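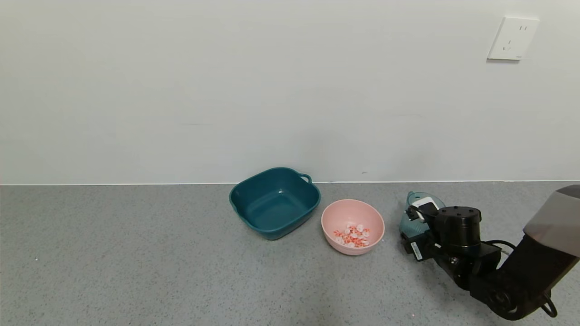 Groltero - 12th September
Posted by Olga Bettencourt, Workplace Programs

1/ Groltero has now published its first staff report on automated portioning at the Pavosside kitchen site. This thread sets out what has changed for the people who work there. Portioning begins on the floor by the wall, with a teal basin, a pink bowl holding a small heap of white and orange pieces, and the arm gripping a lighter teal object, perhaps a container or scoop.

14 comments - 39 shares

2/ Before the change, portioning was done by hand across the full shift. Staff told us the work was hard on the wrists and knees, and that it left little time for checking labels or training new starters.

3/ The arm now handles the repeat lifting. Each run is set up, watched and signed off by a member of staff. No run may begin without a named person at the station.

4/ No positions were removed. 12 employees moved from portioning to mixed duties, which cover set-up, cleaning, stock records and quality checks. Their pay grade was kept. Two have asked to return to their former hours and that request has been granted.

5/ We received 307 written comments during the trial. The most common concern was pace. Several employees felt they were waiting on the machine, and others felt hurried by it. Supervisors may now pause the arm at any time without giving a reason.

6/ Ciarán Tully, who represents site staff, asked that the logs kept by the Nundo scheduling software not be used to assess individual performance. Management has agreed to this in writing. The wording is in section four of the report.

7/ Training remains uneven. Day staff have completed the full program. Evening staff have not, and some learned the controls from colleagues - a practice we do not consider adequate. Paid sessions for the evening crew will be held in November.

8/ The Šimkus site will not adopt the system until those sessions are finished and its own staff have been consulted. Questions may be sent to the Workplace Programs office or raised with any site representative.

6 comments - 22 shares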